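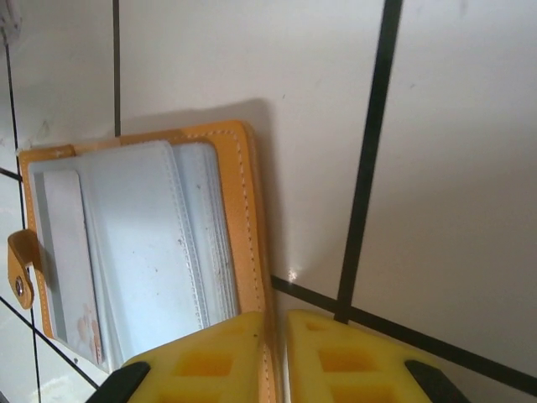

Closing a Card Holder with a Two-Finger Gripper

Project report, Introduction to Manipulation, spring term
Lahcen Amrani

1. What we set out to do

The course handout asked each group to pick one household task and teach it to the arm from demonstrations. Most groups picked stacking. We picked a tan leather card holder with a stack of plastic sleeves inside and a snap on its tab, and said in our proposal that the arm would close the cover and press the snap shut. I argued against the snap at the time and lost the vote, so some of what follows may sound like a person who wants to be proved right. I have tried to report the runs as they went.

The claim I wanted to test was the one in the course reading: that with enough demonstrations a small policy learns a task "end to end" without anyone describing the object to it. I didn't believe it for leather, and I still only half believe it.

2. Setup

We used the lab's shared arm, which everyone calls Girnholm after the sticker on its base, with the yellow waffle-pattern fingers and the camera at the wrist. Training ran on Rendum, the department's job queue. The work surface was white tile with dark grout. We kept it for the whole project even though glossy tile throws glare spots back at the camera, and I think that was a mistake. The group at the Ibarra bench covered theirs with gray felt in the first week and had far fewer strange failures.

The holder was laid open, cover down, sleeves up. We varied its angle by hand between demonstrations. "By hand" means we nudged it, and when I went back through the recordings it was plain that we nudged it to nearly the same places over and over.

3. Data

We recorded 173 demonstrations over three sessions, the longest of them on a Saturday when the lab was quiet. I threw out the ones where the operator stopped partway or re-grasped more than once. I would throw out more now. Two of us drove the arm and we had different habits: I came in low from the side and slid a finger under the cover, while my partner pinched the edge from above. The policy was trained on both. On video it often seems to start one approach and switch to the other, though I can't show that this is what is going on inside it.

4. Results

We ran 80 trials in May, split evenly between the two stages.

Stage one, folding the cover over the sleeves: 40 trials, 33 closed, 7 failed. Most of the failures were pushes, where the fingers met the edge and slid the whole holder across the tile without lifting anything. This is a better number than I predicted in the proposal and I should say so.

Stage two, pressing the snap, starting from a cover we had already closed ourselves: 40 trials, 3 successes. In the others the fingers came down beside the snap, or on it without enough force, or the tab curled away before they arrived. I watched all three successes several times. In one of them the tab looks to me as if it was already lined up by our own placement, and I would not bet money on repeating it.

We never ran the two stages together as one task. The proposal said we would. The poster we showed at the Tamcombe open afternoon said "closes a card holder," and I asked for the wording to be changed to "folds the cover," which was done with a marker.

5. What I think the numbers mean

33 out of 40 sounds good until you ask what was varied. We used one holder, one surface, one set of lights, and angles that bunch together. A scripted motion with the fingers sent to a fixed spot might have done nearly as well, and we did not try one. That is the biggest hole in this report. Any group repeating the project should write the dumb script first – an hour of work, maybe two – and put its score next to the learned policy's.

The snap is a different problem. Pressing it needs a straight push at the right point with something firm behind it, and the arm gives us no force reading. More demonstrations would not fix that, in my opinion. My partner disagrees and wants to double the data. We left that argument open.

6. If we had another month

Cover the tile. Agree on one way of grasping and stick to it. Mark the starting angles with tape so they really differ. Borrow a second holder with a stiffer cover and test on it without retraining, even if the result is embarrassing.

The recordings and the trial sheet are in the course folder, including the runs I discarded, with a note beside each one saying why.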